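The Low Corner

August 2020
4 min read

The Minard had been missing by a whisker all morning, and I had the whole of Drodness to myself until lunch, so I did what I always do when a machine sulks. I pulled up a stool, got my eyes down level with the bench and watched it.

If you've never watched an arm hunt across an empty grid, I can't recommend it enough. Square after square, the fingers open, a little hover above the sheet, then on to the next. Every line on that sheet has its own personality. They wander. They kink in the middle and bow out again, and there's a crease or two that only shows when you get low enough. I knew the speck in the clean square the way you know a mark on your own kitchen wall.

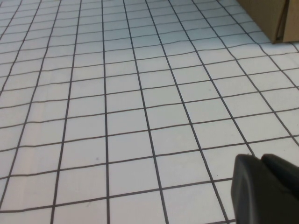

T. Dương

Two of us looked after the cell that winter. Brustivell had built it on the cheap and built it well, and then moved on to bigger things up the road, and what was left at Drodness was one arm, one bench, a gridded sheet, a cupboard of spare fingers and us. The old hand had been there from the first bolt. I'd been there since July and was in love with the place, down to the smell of the grease.

The job was simple enough to explain to my mum. The arm comes round the side of the cardboard box, reaches for the front corner, stops short, waits. If it stops where it should, everything that comes after goes well. If it stops low, the fingertip kisses the bench, the arm faults out, and you get a long flat tone from the cabinet that carries right out to the car park.

It had faulted twice before I'd finished my tea.

Now, I had changed the fingers the night before. I'd been very proud of it. New pads, screws done up crosswise with the little torque driver, a wipe down, a few test closes. The cycle counter said 2,251 when I switched off and I remember thinking what a handsome number that was, and how the next morning I'd come in and it would just go.

So of course I started with the fingers. Off they came. I cleaned the faces they bolt to, held them up to the light, found nothing, put them back. All 4 screws in the right order, quarter turn at a time. I opened and closed the gripper by hand from the pendant and it was lovely, smooth as you like, both pads meeting flat with no gap for a slip of paper to sneak through.

I sent it home. I sent it out again. It came round the box with that slow confident swing it has and stopped low.

The tone went. A magpie outside answered it, I swear.

Next I went after the sheet. There's a ripple in it, and I got it into my head that a ripple might matter, so I smoothed it from the middle outwards with the flat of my hand, the way you'd do contact on a school book, and it rose up again behind me as if it had never met me. I measured anyway. Touched the tip down at one crossing, wrote the height, moved along, touched down again. The numbers went up and down by less than the thickness of my thumbnail. The pencil was hardly needed. Whatever was wrong with us was bigger than a ripple.

I should say I was having a wonderful time. There's a kind of morning where the fault is real and it's yours and it's small enough to hold, and there's no phone ringing, and you get to go round and round the thing with a torch. I've had holidays I enjoyed less.

By the time the roller door went up and the old hand came in with a pie in one pocket, I had the tool offset open on the pendant and my thumb over the key. A tiny nudge upwards and the low corner would be gone. I could have it running before the pie was finished.

I explained all this at some speed. Fingers good, sheet good, stops low at the box every time, comes good again on the way home. I ran it out slowly and held it there to show off the problem.

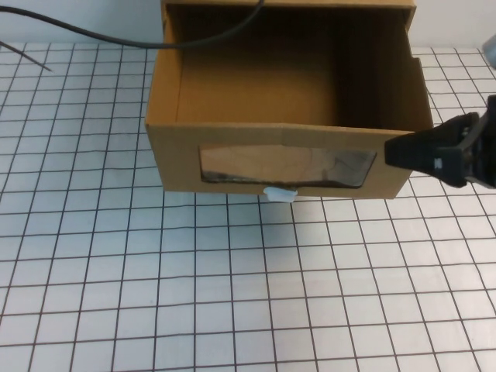

Leave the offset alone, came the answer, through pastry, and tell me whether it's low everywhere or only low over there.

I said it was low over there.

Well then, said the old hand, the fingers go everywhere, don't they, so what have you got that only turns up over there?

And a whole morning of cleverness fell off me in one go. I'd told it to myself already! Comes good again on the way home. I'd said it out loud and gone straight past it. If the tip were long, or the pads sat crooked, or the offset were off, it would be wrong in the middle of the sheet and wrong at the back of the sheet and wrong at home. A thing that's only wrong in one place is being pushed, or pulled, or leant on.

We put the arm in slow and I took the pendant, and the old hand stood with an arm folded and the other one holding the crust, and we watched the joints this time and let the fingers look after themselves. Out from home. Across the middle. Round towards the box. The elbow came down and the wrist began to roll, and I read the angle off the screen as it climbed, and at 90 there was a tremble. You'd never have seen it at full speed. The cable that runs down the back of the forearm had gone tight as a fishing line.

"There she is," I said, far too loudly.

I'd done it myself, naturally. To get at the fingers I had unclipped the cable from its last saddle, and when I'd finished I'd clipped it back one saddle too far down. It looked tidy. It looked tidier than before, to be fair to me. At home it hung in a nice easy curve, and over most of the bench it had all the slack it could want, and then right at the end of the roll there was none left and it hauled on the wrist with everything it had. The motor pushed, the cable pulled, and between them the tip came down the width of a whisker and touched.

If I'd put the nudge in, it would have run. I thought about that for days. It would have run beautifully at the box and been high everywhere else, and the cable would have gone on sawing at its own plug every cycle until some night it pulled a pin, and whoever was on would have opened the program, found my nudge and had no idea what it was for.

The fix took less time than the telling. Power off, lock on, thumb under the clip, up one saddle, click. The old hand made me put a paint mark on the forearm where the clip belongs, a fat yellow stripe, and then made me roll the wrist by hand all the way round in both directions with my other palm resting on the cable, feeling for the tug. I did it three times. It moved under my hand like something asleep.

"Now do the fingers again," I was told.

"They're fine. I checked them."

"You checked them while you were looking for something to blame."

So I did the fingers again, and they were fine, and I have to admit it felt different knowing it the second time.

We ran it for 40 minutes with nothing in front of it, just out and round and stop and home. I kept my stool. The sun got in through the roller door and crept as far as the cabinet. The arm came round the box, reached for the corner and stopped, and there was a sliver of daylight under the tip you could have posted a letter through, near enough, and the same sliver the next time, and the next.

There was no tone. The magpie had gone off somewhere else.

I wrote it up in the cell book that afternoon, the real book with the split spine, under the old hand's last entry, which said only "belt, again". I wrote down the angle and the saddle and the colour of the paint. I wrote that the fault was in one place and the cause was up the arm from it. Then I had room left on the line, so I added that the new pads were very good and that I'd fitted them.

In the morning somebody had put a tick next to that, in pencil, and underneath it, "order more clips".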